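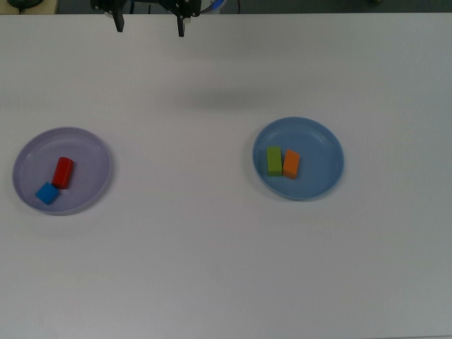

Tabletop and Small Parts Inspection
Site: Rodell Learning Rooms, Room 9
Period: July
Inspected by: Thắng Vương
Equipment supplier: Zidilel
Status: Open, two items outstanding

Scope
Play tables, shallow plastic plates, colored blocks, and the floor within reach of each table. Shelving and wall fixtures are on a separate sheet. Results are entered as Pass, Fail, or Recheck. A Fail takes the item out of use the same day.

1. Table surface

1.1 Top is level and does not rock under hand pressure at each corner.
Pass. Front left foot adjusted half a turn before the test. Lock nut tightened.

1.2 Surface is free of cracks, chips, and raised spots.
Pass. One hairline scratch near the window end, too shallow to catch a fingernail. Logged last time at the same length.

1.3 Finish is matte and gives no glare at seated eye height.
Pass. Checked with the blinds open and again with them closed. White top retained. The supplier's glossy replacement was declined.

1.4 Edges are smooth along the full run, underside included.
Recheck. The underside is rough for the width of a hand at the back. Sand and seal, then run a dry cloth along it. If the cloth snags, repeat.

1.5 Surface cleaned with the approved product and wiped with plain water.
Pass. Bottle label legible, Satik neutral cleaner, mixed this morning. Mixing time should go on the label as well as in the book — the label was blank.

2. Plates

2.1 Plates are plastic, shallow, and have a slightly raised rim.
Pass. Rim height is enough to stop a block sliding off when the plate is nudged. Deeper bowls from the old set are not to be mixed in.

2.2 No splits, burrs, or sharp mold marks on the rim.
Pass for all plates on the tables. One plate in the storage bin has a split from rim to center. Removed and entered as item 229.

2.3 Plates sit flat and do not spin when touched.
Pass. Two in the bin were slightly warped and have been set aside. Probable cause is the drying rack over the heater. Move the rack.

2.4 Plates are spaced so that two users can reach without crossing arms.
Pass. Two plates per table, one toward each side, open space between.

3. Blocks

3.1 Every block passes over the small parts cylinder without dropping in.
Pass. Blocks from the Trịnh set tested one at a time. Do not test by handful.

3.2 Color is fast.
Pass. Damp white cloth, 100 strokes, no transfer. Sample of 9 blocks.

3.3 Corners and edges are free of splinters, nicks, and tooth marks.
Fail, one block. Corner damage deep enough to hold dirt. Discarded.

3.4 Blocks are set out in pairs, one pair to a plate, before a session starts.
Pass. Surplus blocks stay in the lidded bin. Previous sheet noted loose blocks left directly on the table. Not repeated.

3.5 Total in the bin matches the inventory card.
Recheck. Card says 200. It has not been corrected for discards since the last order, and the recount is still to be done.

4. Floor and surroundings

4.1 Floor is dry and clear for one full stride on every side.
Pass at 8:15 a.m.

4.2 Cords and cables are secured away from walking routes.
Pass. Replace the floor tape at the door side when it starts to lift.

4.3 Lighting is even across the table.
Pass. No flicker at either end.

Outstanding
1.4 Back underside edge, sand and seal.
3.5 Recount blocks and correct the card.

Comments
The wording of 2.3 should be changed on the next issue of this form. "Do not spin" was read by one inspector as a test at speed. A light touch with one finger is sufficient.

Signed sheet is kept in the folder by the sink. T. Vương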